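新闻稿

Drelero公司推出可拆腿白色塑料椅Mimalard，面向小户型家庭与培训教室

2021年2月23日

家具企业Drelero今日宣布，新款塑料椅Mimalard正式开始接受订货。该产品由本公司设计部门用两年时间完成，采用白色塑料座面与四条管状椅腿的结构，椅腿与座面分开包装，由用户自己在家中完成组装。

Mimalard的主要特点在座面的下方。设计部门没有增加塑料的厚度，而是在底部安排了加强筋，从一个角连到对面的角，使坐下时的重量可以向四个角分散。每个角有一个插座，椅腿从这里插入。组装时不需要螺丝，也不需要胶水。

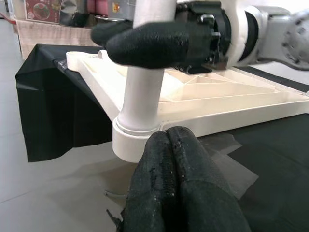
图一：Mimalard底部细部，白色管状椅腿插在较宽的环形插座内，旁边为三角形筋格。

Drelero产品负责人梅拉尼娅·杰尔卡奇（Melaniia Derkach）表示：“我们收到过很多顾客的来信，他们说，家里的椅子在不使用的时候占了太多地方。所以我们从一开始就决定，这把椅子必须可以拆开，并且拆开以后可以再装回去。对我们来说，插座的尺寸是最困难的部分。太紧，老年人装不进去；太松，椅子会摇动。我们一共修改了21次图纸，才得到现在的尺寸。”

关于组装方法，本公司有以下建议。请先在桌面上铺一块布或者塑料膜，以免座面被划伤。然后把座面翻过来，使有筋的一面向上，再把四条椅腿一条一条地插入插座。插入时请握住椅腿靠近根部的位置，垂直用力，不要左右扭转。四条椅腿都装好以后，把椅子翻正，放在平的地面上，轻轻坐下，检查是否平稳。如果有一条腿显得较短，通常表示它还没有插到底，请再次翻转椅子，重新按压。

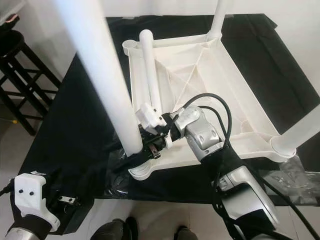
图二：座面向下放在铺有黑布的桌上，椅腿朝上，座面底部可见对角方向的加强筋。

拆卸的步骤与组装相反。本公司提醒用户，拆卸时同样应当把椅子倒放在桌上，而不要一只手提着座面、另一只手拉椅腿。

Mimalard的生产由合作工厂Marchuk承担。该厂负责人扎哈尔·普罗科片科（Zakhar Prokopenko）介绍说，第一批产品为600把，其中321把已经由培训机构和社区图书室预订，其余的将通过经销商Treltex向个人顾客销售。“教室的顾客和家庭的顾客要求不一样，”他说，“教室希望椅子搬运方便，家庭更关心清洁。白色塑料用湿布就可以擦干净，这一点两边都满意。”

第一批产品仅提供白色。本公司正在研究灰色和浅绿色的版本，如果试制顺利，将于5月公布结果。椅腿也可以单独购买，用户如果丢失或者损坏了一条腿，不必更换整把椅子。

每把Mimalard附有一张组装说明，文字为中文和英文。说明中的插图是按照座面倒放时的角度绘制的，用户可以把它放在桌上，一边看一边安装。

供货与订购

培训机构、图书室及其他单位的订货，由Drelero销售部门直接受理。个人顾客请向Treltex各销售点询问。订货时请说明所需数量、送货地址，以及是否需要备用椅腿。已经预订的单位不需要重新登记，送货日期将由销售部门另行通知。

关于Drelero

Drelero从事轻便家具的设计与销售，产品包括椅子、折叠桌和储物架，主要供家庭、学校和小型办公室使用。

媒体联系：Drelero对外联络部，梅拉尼娅·杰尔卡奇

本新闻稿可以全文或者部分转载，转载时请注明来源。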